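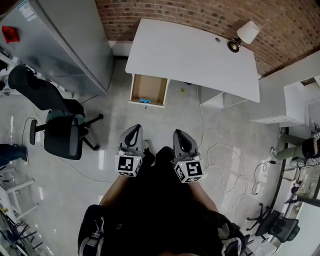

Page last changed: June 2021

Workshop notebook – moisture in the Siltden clay, second round

Carrying on from the February entry. The question is still why tiles from the Siltden body crack at the corners in drying when tiles from the Eder body don't, same thickness, same shelf.

Mixed a fresh batch Monday morning. Siltden powder, water at the same ratio as last time, no grog. Let it slake overnight under plastic and wedged it the next day. It felt shorter than I remember. Rolled slabs between the thin guide sticks and cut tiles with the steel template. Edges wiped with a damp sponge on half of them, the other half left as cut.

Drying setup:
Shelf A – open wire rack, door side
Shelf B – plaster board, sheet of newspaper on top
Shelf C – plaster board, tiles sandwiched, second board on top

First readings were on the old Akeck balance. It drifted again. Put the 900 g check weight on before and after each set and the two never agreed, so those numbers are crossed out on the paper sheet and shouldn't be used. Switched to the Fludeck balance for everything after that. One reference tile read 389 g wet. Its dry weight is on the sheet taped inside the cupboard door.

Shelf A went fastest, as expected. Corners lifted by the first evening and the first cracks showed the next morning, all starting at a corner and running in toward the middle. Sponged edges did a little better but not enough to matter. Shelf B curled less. Two tiles cracked, both at the end near the window. Shelf C stayed flat. They were still cool and dark when A was bone dry, and they took up to 10 days to get to the same color.

So the cracking follows the speed of drying at the edges, mostly. That doesn't explain Eder, which sits on Shelf A all week and comes off fine. My guess is particle size. Siltden is much finer and shrinks more. Did a shrinkage bar to check: scribed a line on a wet bar of each, measured again when dry. Siltden moved noticeably more. I want a second pair of bars before I write down a percentage, the end of my scribed line on the Eder bar got smudged when I turned it over.

Also tried a half-and-half blend of the two, one slab only. Rolls nicely, color is a bit warmer. Dried on Shelf A with slight lift at one corner and no cracks. Worth a proper batch.

Firing: the cracked ones are not going in the kiln, they are in the reclaim bucket (the one with the blue lid – please don't put Eder scraps in there, I need it to stay pure until this is done). The flat ones from C go in the next bisque, low shelf. Leave the witness cones where they are, I've already set them facing the peephole.

Things to order: another bag of Siltden if the supplier still has the same lot. Lot number is on the torn-off label in the front pocket of this notebook. We are set up to make 2,000 tiles for the stair job and I don't want to change lots in the middle. If they can't match it, go with the blend and retest.

Still to do
Second pair of shrinkage bars
Blend batch, full rack, Shelf A and Shelf C
Sieve test on both powders, wet, finest mesh we have
Recheck the Akeck balance feet, I think one is loose
Cut one C tile in half after bisque and look at the middle

Side note on the plaster boards: the one on Shelf B is getting soft along one edge and leaves crumbs in the clay. Turn it over before the next lot. If the other side is the same, cast a new one, there is a mold behind the slab roller.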